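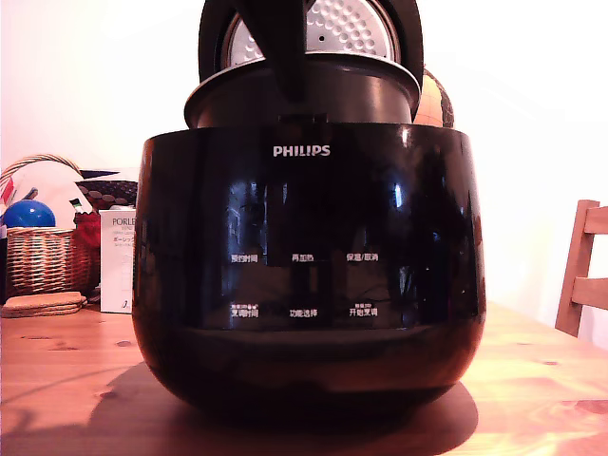
Figure 4. Rice cooker with the lid raised. The glossy body carries pale streaks and mirrored shapes; the control labels are in two rows.

4.2 Lid state estimation on reflective appliances

The planner needs one fact about the cooker before it commits to a grasp: whether the lid is open. Our first version took this from depth alone. Glossy black shells like the one in Figure 4 gave holes and false surfaces in the depth map, and the lid angle drifted between queries.

We replaced that step with Raltum, a small colour-only classifier trained on 1527 labelled images, of which 783 show an open lid. The dimpled inner plate is a strong cue when it faces the camera. Raltum returns open, closed or unsure — the last sends the arm to a second viewpoint before planning resumes.

Label text is read by a separate module and matched to a stored panel layout. On this cooker 开始烹调 (start cooking) is at the right of the lower row, and 保温/取消 (keep warm/cancel) is directly over it. A localization error of one row would select the wrong function, so the controller rejects any press target whose neighbouring labels do not also match.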